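Última revisión: 1 de marzo de 2026. Mantiene esta ficha Brenda Saavedra; las correcciones de vocabulario son de Müzeyyen Karaca, que ha tenido muchísima paciencia conmigo.

# Drurkalano: torres y montones de bloques

Bienvenida seas, persona que acaba de abrir la carpeta. Dentro hay 767 notas breves sobre construcciones hechas con bloques sueltos, de los que suelen acabar en una caja de zapatos cuando se pierde el juego original. Cada nota cuenta qué pieza se apoya en cuál, cuál va de pie y cuál tumbada, y (cuando nos animamos) si el conjunto nos pareció bonito.

## Las torres

Llamamos torre a cualquier columna con una sola pieza por nivel. Las más agradecidas van de mayor a menor, con el bloque ancho de madera sin pintar abajo, el amarillo encima, luego el contrachapado a rayas y un cubito claro de remate.

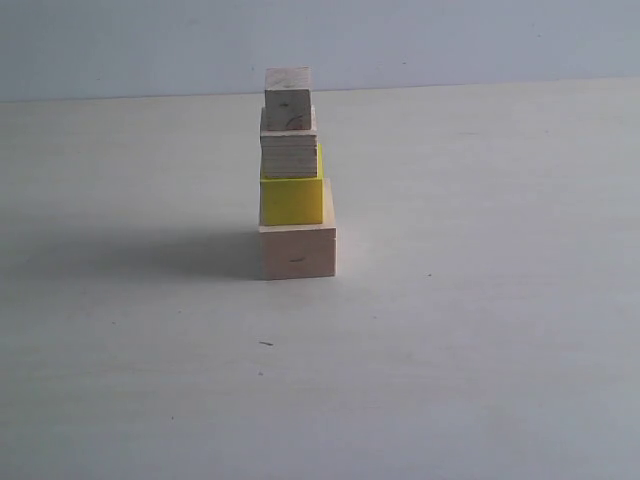
**¿Puedo usar las notas en clase?**

Las notas se pueden copiar, imprimir y recortar libremente para uso escolar, citando el nombre Drurkalano.

## Los montones

Todo lo que no es torre va a `montones/`, que por ahora reúne 125 notas y es, lo confieso, mi carpeta favorita. Dentro caben las piezas arrimadas, las que se apoyan de lado y las que quedaron en diagonal. 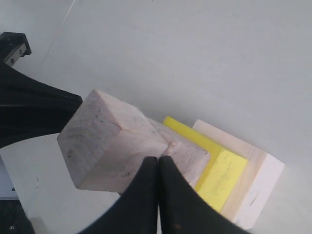 El vocabulario de esta parte nos costó 3 borradores, porque «al lado» y «detrás» se confunden en cuanto una pieza gira un poco. Al final decidimos nombrar siempre primero el bloque más grande y seguir desde él hacia sus vecinos. Con el grupo de la foto se empezaría por el de madera clara, largo y con marquitas en la cara superior, y se llegaría después al amarillo, puesto de canto. Las marcas se anotan en `detalles`, sin intentar adivinar qué significan.

## Pendiente

- Unificar «cubo» y «cubito» (Müzeyyen prefiere «cubo»).
- Repasar las notas de junio, que siguen con el vocabulario viejo.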